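Subject: Re: [stage-lx] Kultine at Dorotgate: front light mix and the Act 2 cue timing
From: Mirjam Zwahlen
To: stage-lx list
Date: February 2022

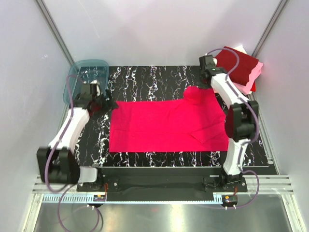
Replying to Kimutai's questions in order, with the color question first. The front wash at Dorotgate is still tungsten and the tops are LED, so anything saturated will read one way from the front and another from above. A crimson-pink like the cloth in the picture is the hard case: under the tungsten it goes toward orange, and under the LED tops with the red emitter pushed it can lose its folds and turn into one flat patch. The thin dark crease lines on the flap at lower right are the detail to watch for when you balance on a fabric like that. If you can still pick those out from the back row, the mix is usable. If you can't, take the red down before you touch anything else.

On Mon. Zwahlen's earlier plot, Kimutai Masanja wrote:

> I have the Omside file loaded at Dorotgate and have run it dry twice. Three
> things before I touch it.
>
> 1. The tops are recorded at a white that looks green against the front wash
> when the fronts drop below half. Is there a number I should be setting them
> to, or was it done by eye?
>
> 2. The Act 2 sequence from the letter to the blackout has follow cues that
> don't match the timings in Sneha's prompt book. The console has the hang on
> cue 34 as eight seconds. The book says seven. Which one is right?
>
> 3. The house patch at Dorotgate has no equivalent for the low side light on
> stage left. There is a structural column where the boom would go. I can move
> it upstage of the column or hang it off the gallery rail, but either way the
> angle changes and I would like to know what it was doing.
>
> Also, Dinesh says the dimmers on the second bar were serviced in July and
> that the curve was changed on some of them. I don't have a list of which.
>
> Kimutai

1. White on the tops

It was set by eye at Omside and then metered afterward. The reading was 2720 K at center stage with the fronts at full. That is the value stored in the palette, and it is correct only at that level. When the fronts come down they warm up and the tops stay where they are, so the tops look green by comparison. They haven't shifted.

I would leave the full-level palette alone and record a second one for the low states. Bring the fronts to the level they have in the letter scene, put a piece of unbleached muslin on the desk, and trim the tops on green first, then amber. Don't use white paper. Most office paper has a brightener in it and you will chase a blue that the costumes don't have. Store the result as a separate palette and update only the cues in which the fronts sit below half. If you update by range you will catch the preset and the curtain call, both of which need the original.

If your console lets you link a color to an intensity curve, please don't. We tried it at Omside and it was fine in a static state and visibly stepped in every slow fade.

2. Cue 34

The book is right. It is seven. Eight was the timing before Afia cut the second half of the line about the train, and Sneha changed the book the same evening. I changed the cue on the main console and did not save it to the backup, and the file you have came off the backup. That is my error.

Check these as well, as they were edited in the same session:

The follow after 34 should start when the hang ends. It should not have its own delay. If there is a delay in your file, zero it.

The practical on the desk should be on a separate part of the cue, with a snap out. In the older file it fades with everything else and the blackout looks soft on stage right.

The cyc should already be out before the hang starts. If you can see any glow at the bottom of the cyc during the hang, you have the old version of the cue before it too, and you should take all of Act 2 from the file I am sending and keep only your own patch.

I will send the corrected file off list. The attachment limit here strips anything with that extension and replaces it with an empty text file, as several people found in the fall.

3. Low side light, stage left

It has two jobs. In Act 1 it is a fill for the faces at the sink, and you can lose it there without much harm if you raise the stage right boom a little. In Act 2 it is the only thing on Afia's face when she turns away from the window, and it has to come from below eye level or the turn doesn't read.

The gallery rail is the wrong choice for that reason. It will give you a high side, and you already have two of those. Upstage of the column is better. The unit will end up behind her for the first part of the cross, so the light will arrive late, and I would move the cue to her second step. Speak to Sneha before you do it, as the call is tied to a sound cue at the moment and she will want them split.

A floor stand downstage of the column would also work if the sightline from the end seats allows it. I have not been in the building since the seating was changed and can't tell you.

4. Dimmers on the second bar

I don't have a list either. Dinesh Goel may have the service sheet. The quick test is to bring the whole bar up together at ten percent and look at the filaments from the side. Units on the old curve will be glowing and units on the new one will be barely warm, or the other way around depending on what was loaded. Write down which is which, and put the odd ones on a profile at the console. Don't try to fix it by changing levels in the cues. You will be correcting the same fault in every state in the show, and the next person to load the file in another building will have to take it all out again.

Two smaller items that came up when I went through the paperwork:

The magic sheet in the shared folder has the window special and the door special labeled the wrong way around. The patch is correct and the focus chart is correct.

The focus chart gives the door special a hard edge on the downstage side. That edge was for the Omside door, which opened offstage. If the Dorotgate door opens on, soften it, and pull the upstage shutter until it is just off the frame.

Please reply with what you find on the bar, as the same rack feeds the follow spot circuit and I would like to know before the tech.

Mirjam

--
stage-lx mailing list
To leave the list, send a blank message with "unsubscribe" in the subject line.
Attachments over the size limit are removed without notice.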